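Clallton Robotics Club Forum > Team Projects > Home Chores Challenge

Bathroom task: which demos do we keep?

priit_r
Posted 8/29/23
We have the grippers through September, so I want to settle the bathroom task before anyone records more. The plan was 20 demos per person on the toilet. So far we have 14 from me and 4 from Sang-wook. Vasiliki wants to throw out every one where the lid and seat start in the raised position. I think they're fine. Mine all look like this at the start:

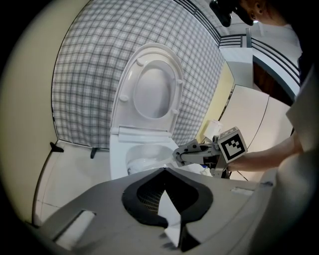
Both grippers at the toilet, lid and seat up

Opinions please, and say which rule you're going by.

vstamat
The task sheet says "clean the toilet." It doesn't say "clean the toilet that somebody already opened." If the lid is up in every demo, the policy never learns to lift it. I'd redo them.

swyang
I disagree. Lifting the lid is a separate task on the Alexiou list and it has its own points. If we mix the two, the demos get long and we have to cut them up later. My four took forever as it is.

vstamat
Then write that in the log. Right now the log says "toilet, full."

priit_r
Fair. I'll change it to "toilet, lid up."

eirini_t
Can I raise something else? The start positions worry me more than the lid. At Bokport last year we had 2000 short clips for the sink task and nearly all of them began with the sponge in the same spot. Our model reached for that spot no matter where the sponge was.
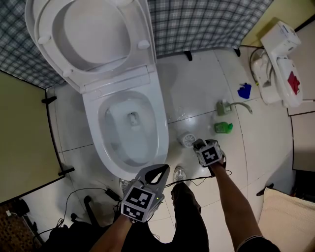
Start positions should change between demos, and I'd like a written list of them. Move the small stuff too. The brush holder is standing right by the base of the toilet, and the green bottle is on its side on the tiles. Put the holder on the other side for a few, stand the bottle up for a few, and take both away for a few. Also keep the cables back from where you put your feet.

swyang
Moving the bottle is easy. Moving the brush holder to the left changes which hand picks it up. Do we want that?

eirini_t
Yes, if we have enough of them. Five left-handed ones won't do much.

priit_r
I don't want to start over with a new layout. Can we call what we have layout A and do the rest as layout B?

vstamat
OK with me as long as the log says A or B on each line. I still think one of us should record the lid.

m_karagiannis
Reading this from the team account side. Upload space on Vatska is fine, so don't delete anything. Keep the lid-up demos, label them, and open a second folder for layout B. Vasiliki, if you want the lid task, it's yours.

vstamat
I'll take it. Do I start with the lid and seat both down?

m_karagiannis
Both down. Lift the lid first, stop, then the seat. Two clips.

swyang
I'm still against moving the brush holder but I'll do it. Who has the marker cube spares? I'd like one with me before I record again.

priit_r
I have them. Bringing them to the next meeting.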